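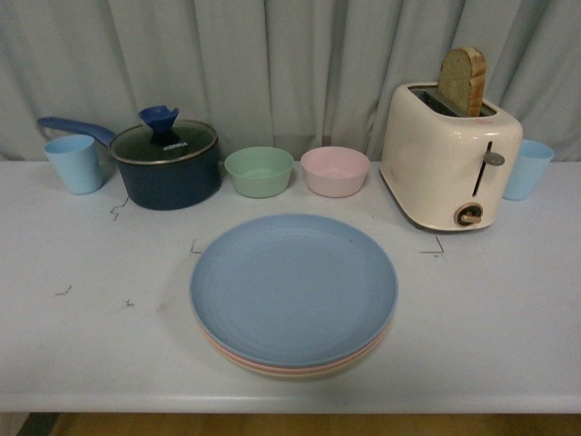
Cups, bowls, plates, a lidded saucepan and a two-slot toaster set out on a white table.

Starter kitchen sets: arrangements for the new intake

Thu 4 May

Ostell Housing Association is pleased to confirm that the starter kitchen scheme will continue for tenants taking up a first home at Tritano Court and Feyisa House. The scheme lends a basic set of kitchen items to any household that moves in without its own. It was introduced last December at Tritano Court only, and 49 sets have been issued to date. From this month it is extended to Feyisa House on the same terms.

What the scheme covers

Each set is intended to allow a tenant to prepare and serve simple meals from the first evening. It includes cups, bowls and plates, a saucepan with a lid, and a toaster. Cutlery, a tin opener and two tea towels are packed separately in a cloth bag. Kettles are not included, as one is already provided in every flat at both addresses.

Sets are made up from donated and purchased items and will vary a little from one to the next. Bowls may be in different colours, and a saucepan may be of a different make from the one a neighbour has received. We regret that requests for a particular colour or make cannot be met. Households of more than two people may ask for additional cups, bowls and plates when the form is returned.

Plastic tableware has been chosen for the sets in place of china. In the first months of the scheme a number of china plates were returned chipped and had to be withdrawn. Tenants who would prefer china are welcome to choose pieces from the shelves at the Votalel Reuse Store, where stock changes weekly and a small charge applies.

How to apply

Application forms are held at the reception desk in both buildings and are included in the signing-up pack. Completed forms should be returned at least 6 working days before the tenancy begins. Forms received after that time will still be considered, although the set may not be ready on the day the keys are handed over.

There is no charge for the loan. A refundable deposit of £24 is taken for the toaster, and this may be paid in two parts. Tenants who would find the deposit difficult should speak to their housing officer before returning the form.

On collection, tenants are asked to check the contents against the printed list and to sign it. Any item that is missing or damaged should be reported at the desk before the set is taken away. A copy of the signed list will be given to the tenant and should be kept until the set is returned.

Care of the items

Cups, bowls and plates should be washed by hand in warm water before first use. They must not be placed in an oven, under a grill or on a hob. Glass saucepan lids should be left to cool before washing, and should not be used if cracked or chipped.

Toasters are tested for electrical safety before each loan. They should be used on a firm, level surface, away from the sink and clear of curtains, and unplugged before the crumbs are emptied. A toaster that stops working should be brought back to reception, where it will be exchanged if a replacement is in stock. Please do not attempt a repair.

Returning a set

The loan period is up to 95 days from the date of collection. Items should be returned clean and dry, with the saucepan and its lid kept together. Plates and bowls travel best when stacked with a sheet of paper between each. The deposit will be repaid once the toaster has been checked, normally within the same week.

Tenants who wish to keep the tableware at the end of the loan may do so by informing reception in writing. This does not apply to saucepans or toasters, which are needed for further loans.

Donations

The Association would be grateful for further items in good condition. Medium saucepans with well-fitting lids are most needed at present, followed by deep bowls suitable for soup or cereal. Tumblers and dinner plates are also accepted, and need not form part of a matching set. We are unable to accept non-stick pans with a worn lining, sharp knives, or any electrical item without its original plug.

Donations may be left at the Tritano Court reception on weekdays between ten and four. Larger quantities should be taken directly to the Votalel Reuse Store, marked for the attention of the starter kitchen scheme.

Application forms are available in large print on request from either reception desk.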